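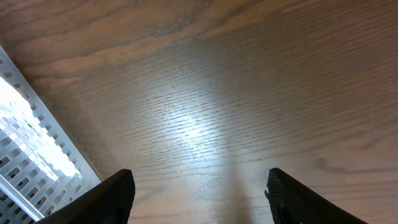

Sugeng Ong wrote back within the hour that the table should never have been wiped with the kitchen spray, and asked which finish was on it before going any further.

Ticket: tabletop feels tacky, baskets sticking
Opened by: Dexter Kapoor
Product: Drikik dining table, brown wood top
Status: closed

Dexter Kapoor, 9:10
I don't know the finish. The table came with the apartment. It gets sticky on the side where we keep the plastic baskets. If one sits overnight it grabs when you lift it. We have been using Daza spray on it every evening. No rings or white marks so far.

Sugeng Ong, 9:45
The older Drikik tops left the shop with a clear lacquer. Daza leaves a film if it isn't rinsed, and the film builds up. The open grain holds on to it too. Please stop the spray and try this:

Take everything off the table.
Mix a teaspoon of dish soap into a bowl of warm water.
Wring the cloth out until it no longer drips.
Wipe with the grain, a small area at a time.
Go over it with plain water, then dry with a towel.
Leave it bare for 8 hours.

Wash the bottoms of the baskets as well, or the residue goes straight back on.

Dexter Kapoor, 18:20
Did all of it. The cloth came up gray. Most of the table is fine now — the basket side is better but still drags a little under my hand. Should I use the Muler polish? I have half a bottle.

Sugeng Ong, 18:40
No polish yet. It will seal in whatever is left. Repeat the soap and water on that side only and do the rinse twice. Don't scrub with anything rough.

Dexter Kapoor, next morning, 7:55
Second wash done, left bare overnight. It feels the same as the rest of the table now. I put one basket back at 21:00 as a test and it lifted off clean this morning. No mark under it.

Sugeng Ong, 8:30
Good. Damp cloth for daily wiping, soap only when something spills. Felt pads under the baskets would help — any stick-on kind will do. If the tackiness comes back after two clean washes, the lacquer itself may be softening, and that is a refinishing job. Open a new ticket in that case and mention this one.

Closed 8:35.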